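10/2/25

**Gilelel snack bags - second progress report to the Danzer fund**

Dear Konrad,

You asked for something shorter than last time, so I've left out the history and gone straight to the bags. We said we'd get 300 of them to people on their first days home from hospital by the end of the winter, and as I write we've handed out 267. I'm really pleased with that! November was slow (we were still waiting for the first lot of bags and I'd underestimated how long the ward visits would take) but since Christmas it has moved along at a good pace.

The biggest change since my last report is the bag itself. Do you remember the thin carriers we started with? They flopped over as soon as you put anything in them, and you needed one hand to hold the thing open and another two for the snacks. We've gone over to paper gift bags with a blue and white check round the lower half and a plain brown strip at the very bottom. They stand up on their own and they look like a present, and several people on the wards have asked to keep theirs for other things. They cost a bit more than the carriers did, and I've moved money across from the printing line to cover it, as we agreed on the phone.
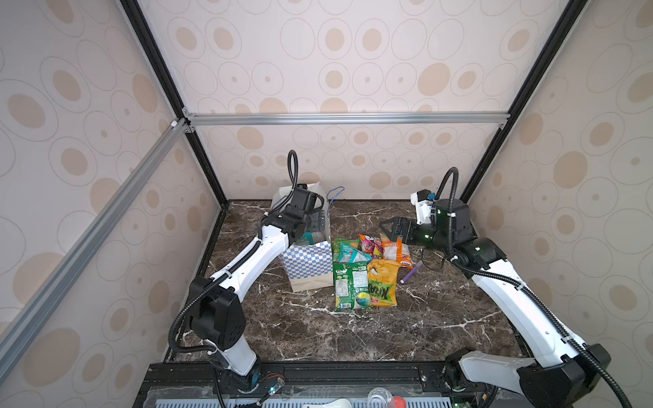 Zlata Savchuk wrote back within the hour when I sent the draft of this round: lovely bags, much nicer to be given, but could we please stop filling them to the brim, as the heavy things end up on top and the crisps underneath get crushed on the bus. She also asked for fewer strong flavours for people who are just getting their appetite back.

Fair points, both of them. The packing order is now tins and boxes first, biscuits next, then anything light and puffy last, and the bag stops being filled a good hand's width below the top. Flavours are harder, because we take what we can get at a decent price, but I've asked Rikus to swap the chilli nuts for plain ones from the next delivery. They've said yes in principle. I'll believe it when I see the invoice.

**What goes in**

We had a long back and forth about this in the autumn and I think it's settled. Every bag gets 3 sweet things, 2 savoury things and a card. The card was Hubert Mösli's idea and it's the part people mention most when they ring us, which has slightly put my careful snack planning in its place.

For the sweet things we've been leaning on well-known names. There was a short spell of trying cheaper unbranded biscuits and they came home again with the visitors, still sealed. So now there are more familiar packets on the table, Fox's among them, and I've started choosing the brightest ones I can find. Orange does very well, and if there's a bit of rainbow striping on it, so much the better. A bag full of beige is a sad thing to open when you've been on hospital food. 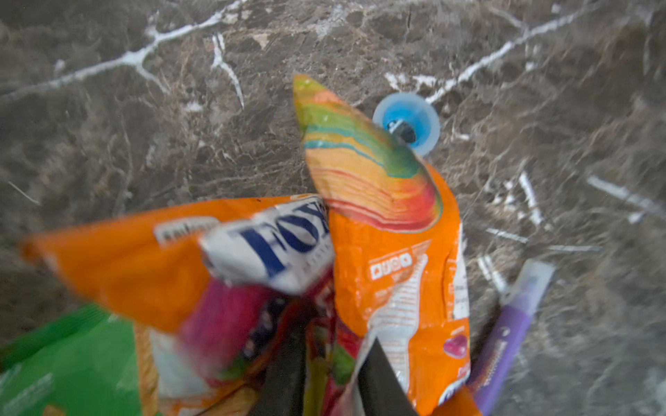
The one thing I'd still like to sort out is labels. A lot of our people are on special diets of one kind or another, and the ingredients panel on a small packet is tiny print on shiny plastic, usually with a crease right through the middle of it. Tahmineh Khosravi has offered to type up a large-print sheet for each batch, to be tucked in beside the card. I'd like to use the small amount left under "materials" for the paper and ink, if you're happy with that. A one-line yes by email would do.

**Where the money stands**

We're inside the budget. Bags are over, printing is under, snacks are almost exactly where I said they'd be (I was as surprised as anyone). Travel is lower than planned because Guten have let our visitors put the bags on their van twice a month - a huge help, and I've written to thank them. The full sheet is attached separately, with the receipts in the same order as the lines this time.

**Still to do**

- Hand out the rest of the bags
- Get Tahmineh's first sheet checked by the ward dietitian
- Settle the plain nuts with Rikus
- Decide what we do with the green packets, see below
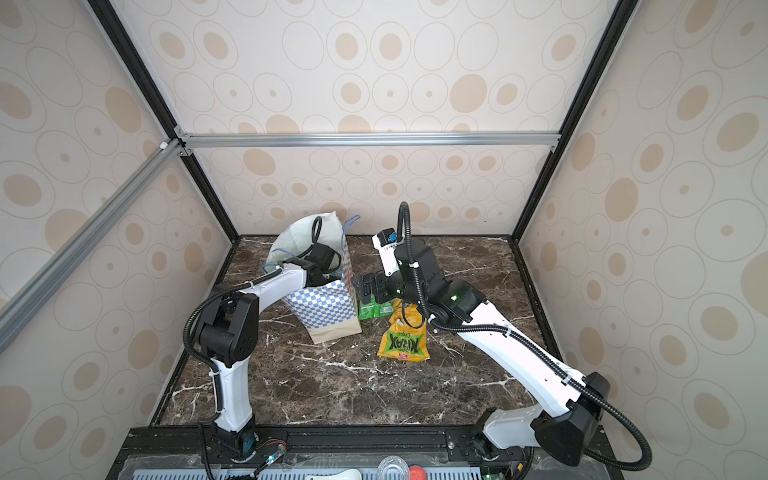 **Hermine Imhof**
Project coordinator, Gilelel

PS The green packets. We bought rather a lot of one sort of snack in a green packet and opinion is split down the middle, with half our people asking for more and the other half passing them straight to the grandchildren. I'm inclined to keep them in and let the grandchildren be happy. And the blue rope handles on the new bags have had more compliments than anything else I've bought with your money - they're soft on sore hands, so please let me keep those in the spring order even if we have to trim something else. I'll send the next figures when the last bag has gone out.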